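Clearing the Front Room on Parry Street

Gallery by Carys Foulkes

We gave up the ground floor apartment on Parry Street in April, after two years. The bedrooms were done first. The front room was left for last and ended up holding whatever hadn't found a place yet. Most of these were taken before lunch, while Llinos Prydderch was carrying things out to the car.

The new place in Sullarley is smaller, 263 square feet less if the listing is right, so a lot had to go.

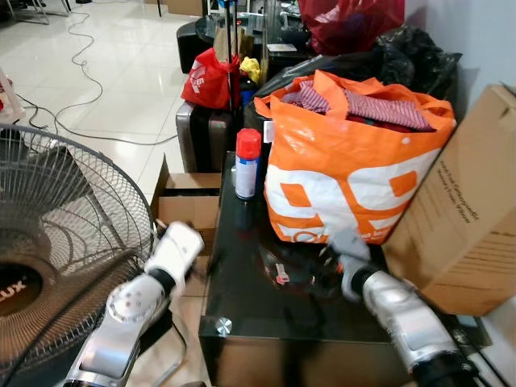
Clothes went in three directions: keep, donate, and rags. Llinos wanted proper boxes for all of it and I wanted to use up the bags we had saved. The orange and white shopping bag took striped things until they came over the top. The black garbage bag behind it was next to go. Donations went to the Bondamano store, which takes clothes until four in the afternoon and asks you to leave the hangers at home.

The coffee table stayed put until the end. We needed somewhere to set things down, and glass is no fun to carry down a hallway full of bags.

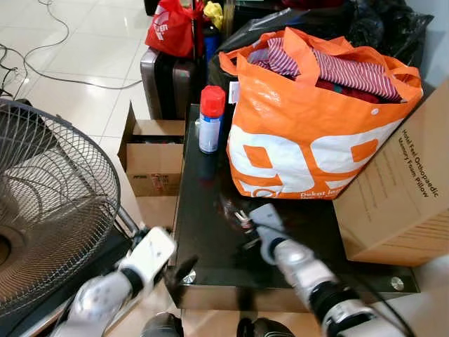
The movers quoted us by the load. Usier wanted 3,000 for everything, packing included, and we said no to the packing. They don't take aerosols at all, so those rode with me in the car, along with the plants and the good knives.

Fans went in the last load too. It was warm for the time of year and we kept one in the room as long as we could.

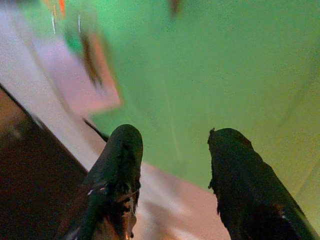 By two the keep pile was down to what would fit on the back seat. I had set aside a bag for the first night with sheets, towels and a change of clothes, and then packed it under everything else. Llinos found it around ten that evening.

Kitchen and hallway pictures are on the next page.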